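Keeping Small Parts in Order During Server Repair
Final Project Report, Computer Hardware Program
Kunora Technical College
Submitted by Elínborg Vestergaard

Summary

This report deals with the storage and handling of processors and memory modules while a server is open on the bench. The work was carried out for the Dollance repair workshop, which prepares used servers for a second owner. The project compared two ways of holding parts during a rebuild: loose anti-static bags, which was the workshop's existing method, and a moulded tray with a fixed place for each part. The tray is recommended for rebuilds in which the processor and the memory are both removed. It is not recommended for long-term storage.

1. Background

The workshop receives servers from offices that are replacing their equipment. Each server is opened, cleaned, checked and put back together, and parts that fail a check are replaced from stock. The stock register listed 571 parts when the project began in September. A large share of these were memory modules.

Workshop staff raised two concerns at the first meeting. The first was that modules were sometimes returned to a different slot from the one they had come out of, which made a fault harder to trace. The second was that processors were being set down on the bench in their bags and moved several times to make space for other work. Staff could not say how often either thing happened, and no record had been kept.

The college set three limits on the project. It had to use equipment already in the workshop or bought within the student budget. It could not slow down paying work. It could not involve customer data, so all drives were removed by staff before a server was handed over.

2. Terms used in this report

Chassis means the metal case of the server. Socket means the place on the motherboard that receives the processor, together with its retention frame and lever. Heat spreader means the metal cover on the top of the processor. Slot, where it refers to the motherboard, means a memory slot. Where it refers to the tray, this is stated.

3. Equipment

The tray used is a gray plastic tray with square recesses and a long, narrow slot. It was supplied by Dewulf, a local shop fitter that also makes display inserts. The recesses are of different sizes. A processor lies flat in one of them, and a memory module is held in the long slot between raised ends. The remaining recesses were given no fixed purpose in this project, and staff were asked not to put screws in them.

Screws were kept in a separate magnetic dish. This was a change from the first plan, in which everything was to go on the tray. During the first week a screw rolled against a module and had to be picked out with tweezers, and the plan was amended the same afternoon.

Labels were printed on the workshop's Trandix label maker. The label for each module gave the bank and the slot number, counted from the socket outward. Labels were placed on the bag or beside the tray, never on the part itself. Residue from old labels had already been a nuisance on some of the stock.

4. Method

The comparison covered 31 rebuilds. In each one, a memory module and the processor were removed, held while the chassis was cleaned and inspected, and then refitted. Bags and tray were used in turn so that neither method was tried only on easier machines.

The steps for the tray were as follows.

The chassis was opened and placed beside the tray, with the socket on the side nearer to the person working. The wrist strap was connected before any part was touched.

The memory module was removed first. Both latches were opened fully and the module was lifted by its short edges. It was placed in the long slot of the tray.

The socket lever was released and the retention frame raised. The processor was held by two opposite edges and placed in its recess with the heat spreader facing up. Its marked corner was set toward the same corner of the tray each time – this was the single most useful habit formed during the project, because it removed any need to turn the processor over or search for the mark when refitting.

Old thermal paste was cleaned from the heat spreader while the processor lay in the recess. The raised walls kept the processor from sliding under the cloth. Some faint marking on the metal remained on older processors after cleaning and was not treated as a defect.

Refitting followed the reverse order. The processor went in first, the retention frame was closed, and the module was then pressed into its recorded slot until the latches closed.

For the bag method, the same order was followed, but each part was placed in an anti-static bag and laid on the bench mat.

5. Results

Of the rebuilds, 27 were completed with every part back in its recorded place on the first attempt. The others involved the bag method only. In each of those, a module had been returned to the wrong slot, and the mistake was found by checking the label against the worksheet.

No processor or socket was damaged under either method. The number of rebuilds is too small to say whether the tray lowers the risk of damage, and this report makes no such claim.

Time on the bench was similar. The tray was quicker when parts were being picked up again, but it took up more room, and on the narrower of the two benches it left little space for the chassis cover. Staff using that bench began to stand the cover against the wall.

Spending came to nearly $2000, which included the trays, labels, a second wrist strap and replacement bags. The trays accounted for most of the total.

6. Discussion

The main benefit of the tray is that it gives each part one obvious place. A person called away from the bench can return and see what has been taken out. With bags, the same person must read each label, and bags that have been moved are not always put back in order.

The tray has drawbacks. It is open at the top and gives no cover from dust. The plastic offered for the first order was ordinary stock, and the order was changed to a static-safe grade after a discussion with the supplier. Any workshop buying a similar tray should confirm the grade in writing. The tray also holds only one module in its long slot, so a server with a full bank still requires bags or a second tray.

Lighting had a greater effect than expected. Near the window, glare on the heat spreader made the printed marks difficult to read in the afternoon. Moving the tray a short distance was sufficient in most cases.

7. Recommendations

The workshop should use the tray for any rebuild in which both the processor and a memory module are removed. Labels should continue to be used with either method. A lid should be requested for the next order. New staff should practise opening and closing a socket on a scrap board before working on stock.

8. Photographs

Tray and open chassis side by side, with the processor and a memory module in their places on the tray. 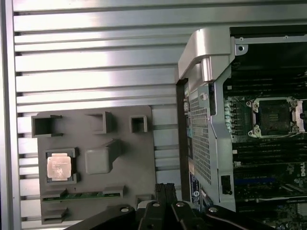 Memory slots on the motherboard, with part of the socket retention frame.
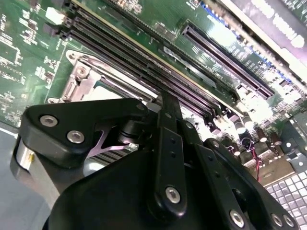
Processor in its gray holder.
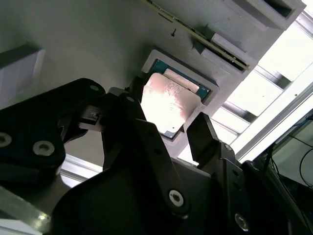 9. Point raised at the review meeting

Can a processor be left in the tray overnight if a rebuild is not finished?

Staff should move it to a closed anti-static box at the end of the shift and note its number on the worksheet. The tray is meant for the hours when someone is working at the bench, and it does not keep dust off the contacts or the heat spreader.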